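14 Out 2023
A caixa dos docinhos

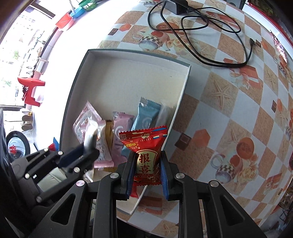
Então, continuando o que deixei a meio ontem à noite: a cozinha ficou quase toda arrumada, menos a prateleira de cima, que é onde vou enfiando tudo o que não sei onde pôr. Tirei de lá duas latas de chá Royer (uma fora do prazo desde dezembro, que vergonha), um saco de nozes e a caixa dos snacks, que eu jurava que já tinha acabado. Não tinha! Sentei-me com ela à mesa e lá se foi a arrumação.

A caixa foi a Inès Tessier que me trouxe quando veio passar uns dias cá a casa. Disse-me para provar tudo e depois lhe dizer o que achava, e eu, claro, comi os que me pareciam mais bonitos e esqueci-me do resto. Agora estão todos encostados a um lado, o azul meio deitado, o mostarda espremido atrás do branco de pontas cor-de-rosa, e metade da caixa já à mostra.

O vermelho é o que me dá mais pena abrir. Diz 好想你 em amarelo, que a Inès me traduziu como "tenho tantas saudades tuas", e depois tem 报喜 em letras grandes, que é anunciar uma boa notícia. Achei isto tão querido num pacotinho daquele tamanho que decidi guardá-lo para quando chegar a resposta de Girnura. Se for sim, como-o. Se for não, como-o na mesma, mas de mau humor.

O lilás vai para a minha mãe, que adora a cor e nem quer saber do que está lá dentro. O azul-esverdeado abro hoje, a seguir ao jantar, com o chá que ainda presta. Quanto à caixa, queria aproveitá-la para os botões e os carrinhos de linhas – é baixinha e cabe na gaveta, já experimentei – mas primeiro tem de ficar vazia, o que a este ritmo é coisa para dois serões.

De resto, dia curto. Fui à Bredar trocar a lâmpada do corredor e vim de lá com a lâmpada e mais um escorredor que não fazia falta nenhuma. Paguei 43 euros no total, nem quero pensar. Fiz sopa de abóbora, ficou grossa de mais, juntei água e ficou sem gosto, juntei sal e pronto, come-se. Pus as nozes por cima e isso ajudou bastante.

Amanhã tenho de escrever à Inès a agradecer outra vez e a perguntar se o pacote branco e rosa é doce ou salgado, que não percebo nada do que lá diz. E limpar a prateleira por dentro, que só tirei as coisas e não passei o pano.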